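Around the building
Posted in June by Josphat Temba

COFFEE CORNER – NEW(ISH) TABLE, NEW RULES

Quick one as I am typing this between two meetings. The coffee corner has moved. It is now on the long table at the Shemweta end, and the old shelf by the Grinis store room is going back to being a shelf. Please stop leaving cups on it. Four on there this morning.

Capsules live in the drawer under the post trays. Put the money in the tin, same as before. Irnex have put the price up again so a box is dearer than it was, sorry, will let you know what that means per cup once I've had the invoice. 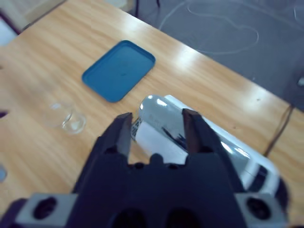

Things people have asked me since Monday, in no order. Yes you can use your own mug, if it fits under the spout. No, there is no milk fridge yet, Dender are supposed to be ringing back. The tray is for carrying drinks to the meeting room – it is not for post, keys or somebody's half a flapjack. And the wood marks, so wipe up as you go please, there is a cloth on the hook and it gets washed on Friday.

The tank holds roughly 900 ml. If you take the last of it, fill it. Cold tap only. Lid back on properly afterwards, it wants a bit of a push.
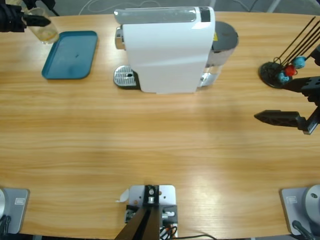
The capsule machine, with the tray to the left and the stand to the right.

Used capsules go in the tub on the windowsill and not in the general bin. Somebody has been putting them down the sink?? Please don't. The plumber cost us 255 last time and that came straight out of the biscuit money.

Also the cable. Leave it where it is, it has been run over the back for a reason and if you pull the machine forward it comes out of the wall and then I get an email saying the machine is broken. 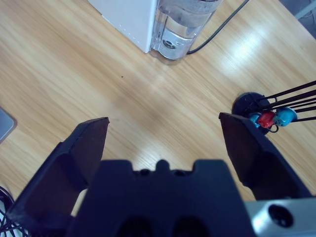

CLEANING ROTA

Still 2 gaps in the rota, both afternoons. It's a five minute job. Empty the drip tray, rinse it, wipe round the spout, wash whatever glasses are out and put them back. Then tick the sheet. If your name is down and you can't do it, swap with someone and tell me, dont just leave it blank and hope.

Descaling I will do myself at the end of the month, so expect no coffee for an hour or so that morning. Will put a note up the day before.

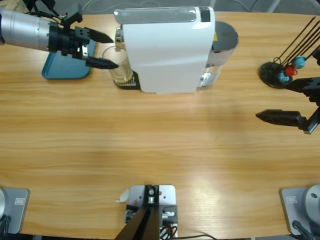 2 min read

Glasses, last thing. The clear ones are for everybody so please don't take them back to your desk and keep them there. We started the year with plenty and I had to go round collecting last week, which I am not doing agian. If you like a short coffee, a glass stands on the drip tray perfectly well.

Suggestions for other capsules to me by Friday. Decaf already noted – several times.

JT

Filed under: Kitchen & shared spaces
Contact the newsletter desk | © Shemweta Newsletter | Back to top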